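What We're Asking For, and What It Really Costs

I have been putting off this post since April, mostly because every time I sat down to write it another quote came in and changed the arithmetic. But the budget request goes up to the front office next week, and a few of you who run small shops like ours have written to ask how we're going about it, so let me pour a cup of coffee and try to set it all down.

For anyone new to the blog, I look after equipment planning at a little shop in Balden. We handle a lot of molded black parts, the sort that get picked up, turned over, set in a tray and moved along, and our people's wrists are tired of it. So the question on my desk is whether we put money into arms with full hands on them, or arms with plain grippers, or some mixture. I have gone back and forth on this more than I care to admit (my husband has asked me to stop bringing it up at dinner).
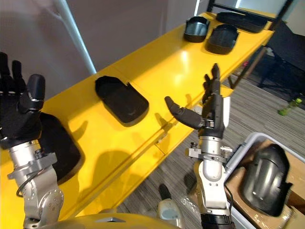
Iraís Chávez
July 2022

The hands are what everyone falls in love with, me included. They have fingers and a thumb, and you look at those black trays laid out along the yellow shelf and you think, well of course, that's how a person would do it. And then you open the quote from Wuton and the hands are on a separate page, with their own number at the bottom, and you go and make another cup of coffee.

My first draft of the budget had one line that said "robot" and one line that said "installation." Please don't do what I did! By the third draft I had split it up, and it is a much more truthful document now, if a less cheerful one. The arms have their own line. The hands have theirs, and so do spare fingers, cables, brackets, and the shelf itself. I had left the shelf out completely the first time around, as if the parts were going to float in the air waiting to be picked up. A good shelf with a folded lip and proper legs under it costs real money, and so does changing your mind later about how high it should be.

Then there are trays. I put down 200 of them, and I stand by it. They get stepped on, they wander off to other benches, and if you ever switch to a slightly different shape you want enough to switch all at once. Musside will make them for us with a lead time I can live with -- they were also the only supplier who called me back the same afternoon, and I'm afraid that counts for a lot with me. 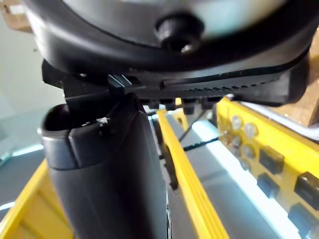
Gripper finger and mounting bracket, with the yellow rail behind.

The simpler end of the range deserves a fair hearing too. A plain gripper finger is a modest thing to look at, but I like a bracket where I can see the bolts, and I like a knob I can get my own fingers around. When I'm pricing something I try to picture the person who will be changing it out on a busy afternoon with the phone ringing. I ask every supplier what the wear parts are and what they charge for them, and I ask for it in writing. Yimyam sent me a lovely clear sheet. One of the others sent me a brochure.

So what I'm requesting, after all that, is 2 arms with hands for the sorting bench, and plain grippers for the rest, to be bought in the second half of the year once we've seen how the bench gets on. I've also asked for a training allowance, and I've put in a line for moving things around, meaning the floor, the power drops and the bins. That line was the first one I was asked to cut -- I have left it in.

I don't have an answer yet on leasing. The monthly figure looks friendly until you multiply it out, but it would let us hand things back if our parts change. If any of you have leased hands or grippers and come out the other end of the contract, I'd love to hear how the return went, and especially whether you were charged for scuffs. Leave me a comment, or write to me at the usual address, and I'll fold whatever I learn into the next draft before it goes upstairs.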